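The Price of the Arm

The quotation from Muvemach arrived on 4th April, and Heidrun Koller printed it, although everybody at Uter was supposed to save paper. She could not read large sums on a screen. On paper she could put a ruler under each line and go down slowly, as her mother had done with the butcher's bill.

Uter made learning boxes for schools, small coloured rods that children lay side by side until they understand that two short ones are as long as a long one. The rods were cut by machine and packed by hand. The packing was done in the long room behind the office in Dradstead, and the person who did most of it was Alois Stöckli, who would retire in July.

That was the reason for the quotation. It was not said in this way at the meeting. At the meeting it was called the packing question.

"It is too much," said Heidrun.

"You have not reached the second page," said Balthasar Strebel. He had inherited the firm from an uncle and he still asked before he sat down in the uncle's chair.

"I have reached the price of the arm. Then there is the gripper, which is not included. Then the table. Why do we buy a table from people who make robots?"

Mohsin Minhas had brought his laptop. He was the youngest of them and he had spent three weeks with the program, in which a person can build a room and put a robot inside it before any money is paid. He turned the screen to Heidrun and moved the cup of pencils so that she could see. She saw the arm standing at the corner of a pale table, with round blue caps on its joints, and the rods lying loose on the top, one pink, one green, and the others. The gripper was holding nothing. It hung over the other end, far from the rods, like a guest who has come into the wrong kitchen.
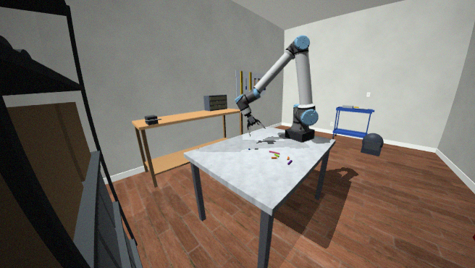 "What must be paid besides the arm itself?" asked Heidrun.

"The gripper, the table, the fitting, the training for two people, and a yearly service," said Mohsin. "The service is 2,787 a year. If we take it for the first year only, we can decide again afterwards."

She wrote the figure at the edge of the paper, and beside it she wrote Alois's name, and then she rubbed the name out. It did not belong in that column.

"And you have put a workbench in," said Balthasar, who had bent down to the screen. "With tools on the wall. We do not have such a workbench."

"It came with the room."

"It is a good one."

"Please do not let him buy the workbench," said Heidrun.

The visit

Hubert Trummer of Muvemach came the week after. He was a large and polite man, and he had a cold. He accepted tea and put three sugars in it, and he spoke about the arm as other men speak about a son who has found a position. Heidrun had prepared herself against him. She had written down eleven objections, and he agreed with the first four so readily that she lost her place.

"You should not buy it for the speed," he said. "Your Mr Stöckli is faster. I watched him through the door. I hope this was not rude."

"Then for what should we buy it?" asked Balthasar.

"Because in August you will not have Mr Stöckli."

It was the first time that the sentence had been spoken in the office. Balthasar looked into his tea. Through the wall they could hear the rods going into the boxes, a dry sound, a little like rain on a tin roof when it is just beginning.

"We could employ a person," said Heidrun.

"You have advertised?"

They had advertised twice. One man had come, and had eaten his lunch, and had gone.

Hubert Trummer took off his glasses and cleaned them with the end of his tie. Then he told them about Mota, the other firm, whose arm was cheaper by 1,000. He said that it was a decent machine. He said also that the nearest person who could repair it lived on the far side of two mountains, and that in winter this person was often not reached. Heidrun, who had the quotation from Mota folded in her cardigan pocket, did not take it out.

When he had left, she found that he had forgotten his handkerchief. She washed it and posted it back, with the remaining seven objections in the same envelope.

The long room

She went in to Alois at the end of the afternoon. He did not stop working. He had the lids on his left side and the boxes on his right, and his hands crossed and came back without his looking at them.

"They want to buy a machine," she said.

"I know it. The boy showed me."

"Mohsin showed you?"

"He asked me things for a whole morning. How do I pick up one that lies against another. What do I do with the short ones." He closed a lid. "I had to do it slowly for him, and then I could not do it at all. I dropped them everywhere. Forty years, and I dropped them like a child."

"And what do you do with the short ones?"

He considered it. "I take them last," he said. "No. I take them first, if there is a long one on top of the thought."

She did not understand this, but she supposed that it was her language that was at fault. She had come to Dradstead as a grown woman, and there were still sentences that went past her like trams.

He wiped his hands and walked with her to the office, where Mohsin was sitting with his coat on. The laptop was open. Now the view was from nearer, and from higher. Alois put his face close and said nothing for some time. The thin dark fingers were pointing straight down at the green rod, just over it, and the pink one lay right at its side.

"It will touch the pink one," said Alois.

"It may," said Mohsin.

"Turn the hand a little. Not the arm. The hand." He held out his own above the desk and turned it at the wrist, a very small amount, as one turns a key in a lock one knows. Mohsin looked at the old man's hand and then typed something.

"How much is this in the budget?" Alois asked Heidrun. "The turning."

"There is no line for it."

"Then you should make one."

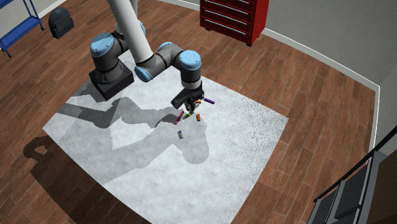 The line

She made one. It stood between the fitting and the yearly service, and she called it advice, A. Stöckli, two mornings a week until the end of the year. She set the amount a little higher than she would have dared to ask for herself. To balance it she took away the table, for there was a steady one in the cellar which the uncle had used for cutting leather, and she took away the training for the second person, who would have been Balthasar.

Balthasar read the page standing up. He read it again in the chair.

"You have taken me out," he said.

"You did not want to go."

"No," he said, with relief, and he looked for a pen.

She telephoned Muvemach the same day. Hubert Trummer's cold was better. He thanked her for the handkerchief and said that he could answer five of the seven objections, and that for the other two he would need to see the cellar. She told him to mind his head on the stairs, as they were built for shorter people, and she gave him the hour of the morning train.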